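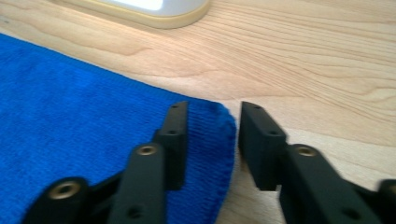 Ravton Outer Basin, Stage Two
Progress report to the Fairclough Fund, April 21, 2019

The fill behind the north seawall is finally above the high tide mark, and it has stayed there since January. Readers of the last report will remember that it had other plans. Warkus brought the dredger back for a second pass at their own expense, after an exchange of letters I won't attach.

The wall itself is 400 yards long and complete except for the last 23, where the survey found soft clay that the earlier survey had described as firm. Timberg has redesigned the footing for that stretch. The new drawings are with the harbor office, which has promised comments and has so far sent a parking permit.

Spending is five percent over plan, all of it on stone. The quarry raised its price in the new year and was very polite about it. We can cover the difference from the contingency line if the clay behaves, and I'd ask the Fund not to commit that money elsewhere just yet.

The public viewing mound opened on schedule. It gives a fine view of a large flat area of sand, and people keep coming up to look at it - some bring lunch. The gulls have noticed. We've ordered bins with lids.

Still open: the access road drainage, the light at the end of the breakwater, and the name of the basin, on which we have received 100 suggestions, many of them usable. The second payment falls due when the footing is approved.

Murdo Geddes
Project manager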